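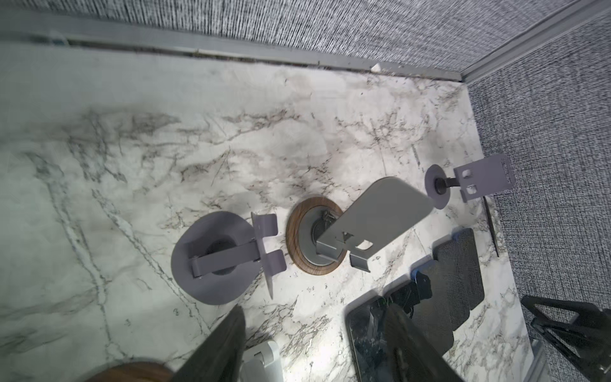

Three phone stands, one gripper: the Rarkholm folding stand as a training prop

Most people who buy a phone stand want to know whether it will hold a phone. I bought mine so that a robot could knock them about, which puts me outside the intended market and possibly outside the warranty as well.

A word on what we do. We collect demonstrations for a pick-and-place policy. A person drives the arm, the wrist camera watches, and every successful go is saved as an episode. The policy is meant to learn tidying: take the thing that has fallen over, put it upright, move to the next thing. It needs a great many examples, and it needs objects that are awkward in a way real desks are awkward. Foam cubes are lovely. Foam cubes have taught our policy to be superb with foam cubes.

So, phone stands. They come in grey, which we have in abundance already.

What you get

Rarkholm sells these as a family, and I ordered the folding one and its two relations. The folding one has a big round base, an arm on hinge pins and a forked bracket at the far end. The second has a tall flat back plate and a cradle lip with a cut-out in it. The small one joins a thin round base to a bracket with two square holes, by way of a black threaded knob. All three arrived in more cardboard than seemed decent, with an instruction sheet that assumes you have never met a telephone.

As stands, they stand. I'll leave it there, because on our table they spend very little time doing it.

How they behave under a gripper

The folding stand is the star. Tipped over, it offers the operator a real choice. You can go for the arm, which is narrow and sensible but swings on its pins just when you start feeling clever. You can go for the rim of the base, which is flat and close to the table, and makes the fingers scrape if you come in a touch low. Or you can go for the fork, which looks like a handle and is a trap. Over a session I found myself using all of these, and that turned out to be the best thing about it for our purposes. A prop with one obvious grasp gives you a thousand copies of the same episode. With this one the operator has to think, and the variety gets in whether you planned it or not.

The one with the back plate is easier to hold and harder to place. The plate gives the fingers something flat to close on, so the pick is usually clean. Then you have to set it down, and our table is a marble-patterned thing with wood-ringed cable grommets let into it. If the foot comes to rest on a grommet, the stand sits at a tilt and stays there looking pleased with itself. I marked this down at first. I have since come round to it, as desks have holes in them and the policy may as well find out from us.

The small one is the weak member of the family. With its disc on edge it shows the camera a pale oval and not much else, and against a grey fabric partition it very nearly isn't there. The knob is the only part with any contrast. Operators reach for the knob. The knob turns. You can guess how the placing goes after that.

Grey on grey

My main complaint is the colour, and Rarkholm would be entitled to point out that I chose it. Grey stands, dark grey gripper, grey walls, grey trim round the table. Our labelling pass runs through Trillerico, and its masks were tidy on the base of the folding stand and wandering on its arm, with a habit of adopting the shadow as a family member. If you are ordering for the same job, buy a mixture of colours and keep one grey one for cruelty.

The clutter question

I tested the stands with other things on the table, as a bare surface flatters everything. We use a black smartphone, a couple of dark rubbery pads that overlap, a plug-like item with a loop of cable, a thin stylus-like rod near the wall and a black angular metal stand in the corner. The stands coped well with being neighbours. They have enough weight low down that brushing one on the way to something else doesn't send it across the table, and that matters when resetting between episodes is the dullest part of the day. The cable coped less well, but I am not reviewing the cable.

Wear

We logged 1,000 episodes with the set before I sat down to write this. The folding stand's hinge has gone looser, which makes it a better prop and a worse phone stand. The back plate is holding up. The knob on the small one needs doing up every morning, and I have started to resent it.

Against the alternatives

I had a pair of Ojo stands on the table before these. They are lighter, brighter and a pleasure to label, and they skate away the moment a finger touches them. Good for teaching patience. The Pustska stand is a single bent piece with no moving parts, and it was mastered by the policy so fast that we put it back on somebody's desk, where it now holds a phone.

Scores

Folding stand, as a prop: excellent, buy 2.
Back-plate stand, as a prop: good, better near a hole.
Small stand, as a prop: for the patient, or for people with coloured walls.
Any of them, as a phone stand: fine, I think. I keep mine on the table with the robot.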